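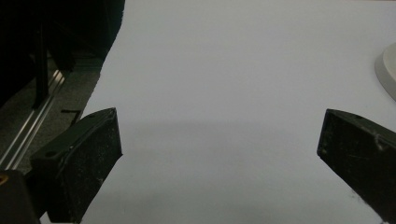

Ross Urquhart wrote in to ask whether a tabletop really needs its own entry, and whether white ones are any different from the brown kind. Yes to both, Ross! I've been keeping this household encyclopedia going for 11 years and the white work surface is one of my favorite subjects.

White work surface

A white work surface is any plain, pale top that you sort, cut, fold, draw or fix things on. It can be a painted table, a coated board, or just a big sheet of paper taped down over whatever you already own (my own method for years, and I still go back to it when I'm gluing).

Finish

Matte is what I'd pick every time. A glossy top throws the lamp right back in your eyes, while a matte one gives you soft gray shadows with fuzzy edges, and small dark things like screws and beads are easy to spot. Gray smudges are easy to spot too, I'm afraid.

Names

In Doston, where I grew up, people called it a "clean top." Heriberto Ticona tells me that in Ríos it's just "the white," as in "put it on the white," and I love that.

Care

Wipe it with a damp cloth and a drop of dish soap, then dry it. Skip scouring powder, it scratches the finish and the scratches hold dirt. With paper, change the sheet when it gets grubby. I buy a 30-yard roll and it lasts me ages!

Size

My table is 3 feet deep, and I wouldn't go deeper unless you have very long arms. You'll end up climbing on it to reach the back.

See also: Blotters; Cutting boards; Drawer liners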